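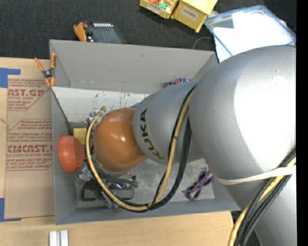 Is the Rikier 6 storage cart suitable for a shared school or library workroom?

Most workrooms that handle paper, books and light supplies will find the Rikier 6 a sound purchase, provided that the cart stays on one floor and the top shelf is kept for light items. Departments that move heavy loads over door sills every day should consider a cart with larger wheels.

Product reviewed: Rikier 6 three-shelf cart, gray
Reviewed by: Tegwen Voyle, Equipment Review Office, Gilorano Library Service
Date of issue: 5/25/23

Background

The Gilorano Library Service replaces its workroom carts on a rolling schedule. The carts in use until last winter were Hsu models of an older pattern, and several branches had reported bent shelves and wheels that would no longer lock. Branch managers were asked in January to put forward their requirements. The replies were consistent on two matters: the cart must pass through a standard staff door with a person beside it, and it must stand still when loaded.

The Rikier 6 was one of two carts tested. The other, the Flekelari, is covered in a separate review and is mentioned here only where a comparison will help the reader.

Delivery and assembly

The cart is supplied flat in a single carton. The carton is awkward for one person to lift, and branches without a loading door should arrange for two members of staff to receive it. All parts were present in the unit supplied to us. The screws are packed in one bag and are of two lengths that look very much alike, and the instruction sheet does not show them side by side. We recommend sorting them before work begins. A long screw used in the handle bracket will stand out on the inner face and catch on sleeves.

Assembly took our reviewer 53 minutes, working alone with the hex key provided. The second unit was assembled by King-fai Yen at the Harbor Street branch, who used a powered driver on its lowest setting and reported no difficulty other than the screws already mentioned. The maker advises against powered tools, and branches should follow that advice where staff are not used to them.

The wheels push into sockets in the base and are held by a spring ring. They must be pushed until they click. One wheel on the first unit had not been fully seated and dropped out when the cart was lifted over a cable cover. It has given no trouble after being refitted.

Shelves and load

Each shelf has a raised lip on all four sides. The lip on the long sides is low enough to slide a box over, and the lip on the short sides is higher. Staff who sort returned books spine upward liked this arrangement. Staff who work with large maps did not, as a map folder must either stand on end or rest across the lips and bow in the middle.

The maker states a limit of 183 pounds for the whole cart, spread evenly. We did not test to that figure. We loaded the two lower shelves with bound newspapers, left them for 18 days, and checked each shelf against a straight edge at the end of the period. The bottom shelf was level. The middle shelf showed a slight dip toward the handle end, and it returned to level after the load was removed.

The top shelf is another matter. It is made of thinner sheet than the other two, a point that does not appear in the catalog. A laminator placed there caused the cart to sway when pushed. Branches should keep heavy equipment on the bottom shelf and label the top shelf accordingly.

Movement and noise

On carpet tile and on smooth flooring the cart rolls well and holds a straight line. On the brick path between the two buildings at our main site it is difficult to control, and the noise is considerable. The Flekelari, with its larger wheels, crossed the same path without complaint from the reading room. Any branch that has an outdoor route should give this point weight.

Two of the four wheels lock. The levers are small but can be worked with the edge of a shoe. Charmaine Dlamini, who manages the children's library, asked that we note the position of the levers: they stand out slightly past the base on the handle side and can be knocked by a passing stroller. In her area the cart is now parked with the handle toward the wall.

The shelf edges are folded under and smooth to the touch. The underside of the handle has a seam that several members of staff noticed when pushing the cart for long periods. A cloth wrap solved the matter at one branch, although it will need washing.

Cleaning and care

The painted finish wipes clean with a damp cloth and mild soap. Tape residue came away with warm water and patience. A solvent wipe left a dull patch on one shelf of the test unit, and this patch remains. Adhesive labels should be placed on the handle bracket, where a mark will matter less.

Screws should be tightened after the first month of use. On both units the handle had loosened a little by that time, and neither has loosened again.

Spare parts and support

Replacement wheels are sold in pairs. Our test order arrived complete and fitted without adjustment. Replacement shelves are not sold. A damaged shelf therefore means a new cart, and this should be entered in the cost over the life of the item when budgets are drawn up.

We wrote to the seller with a question about the thinner top shelf. Timo Dreßler of the sales office replied in full, confirmed our measurement, and said that the catalog entry would be amended. The entry had not changed at the time of writing.

Rating

Assembly: fair
Stability when loaded as advised: good
Movement indoors: good
Movement outdoors: poor
Care and cleaning: good
Spare parts: fair
Overall: good, approved for indoor use

Ordering

Branches may order the Rikier 6 through the usual supply form, stating the number required and the name of the person who will receive delivery. Requests for the Flekelari must include a short note on the route the cart will travel. Old Hsu carts should be held at the branch until collection has been confirmed by Tuva Myklebust in the supply office. Their wheels should be left on.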